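Search this site Enter keywords Go

About Us

Print this page | E-mail this page

Posted Thu 22 March by Elvia Bañuelos

Jaramillo School of Bookkeeping teaches evening and weekend classes to adults who keep the books for a small business or want to start. We opened 14 years ago in two rooms over the Petach building and still hold most classes there. The first course was payroll. Sales tax was added the next year after students kept asking for it. 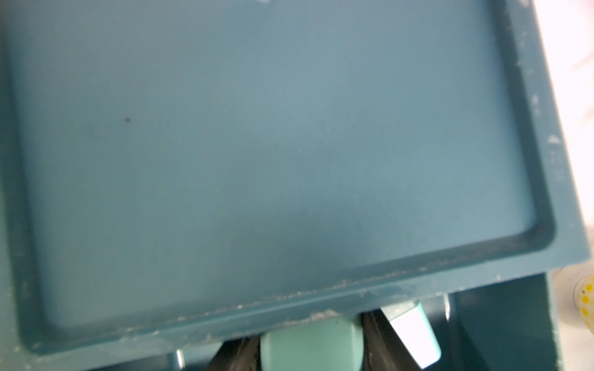 Classes run for five weeks and meet twice a week. You do not need a degree or any earlier course to enroll in Bookkeeping I. For Bookkeeping II you need to have passed the first course or a short placement test, which can be taken at the front office on any class night. Textbooks are included in the fee. Calculators are not.

Our teachers all work in the field during the day. Several came to us from Gevunus, a payroll office that closed its downtown branch.

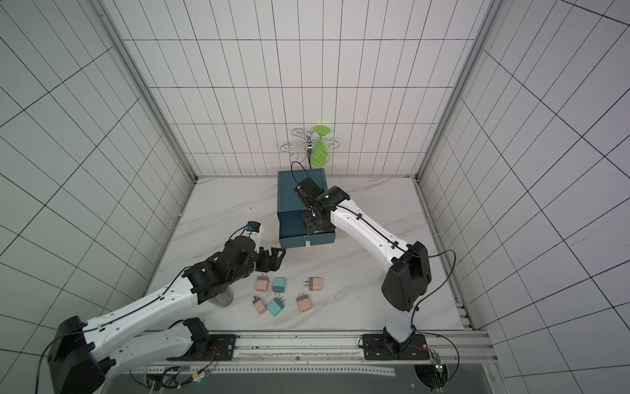
Since opening we have taught about 2,000 students. Many come back for the tax update class, held each April. Parking is free behind the building after 5 p.m.

The school is licensed by the state and is privately owned. Employers who want a class for their own staff should ask for the Sistisance plan, which lets us set the dates around your work schedule.

Print this page | E-mail this page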